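Can a machine tidy a shop shelf yet?

gumleaf_vega
I run the seed corner at a garden shop and restocking the display does my head in. Reckon two arms could take it over? This is the sort of job I mean – packets flat on the mat, packets on the little stand.

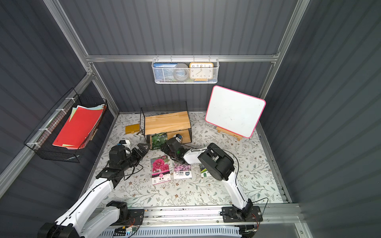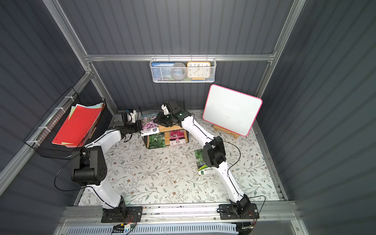 Seed packets and the wooden stand, whiteboard still blank in both

Moya6
Nah. Paper packets are thin and slippery, my teenager can barely pick them up. I'd pay $1,440 for one that folds towels, but.

anjani_g
Disagree, Moya6. Slow isn't the same as can't. I'd happily let it potter away overnight while I'm asleep!

Moya6
And who fixes the display when it's all face down at opening?

gumleaf_vega
Me, same as now. What would you try first, anjani_g, the stand or the flat ones?

anjani_g
Stand. Flat ones are a pain for anybody's fingers.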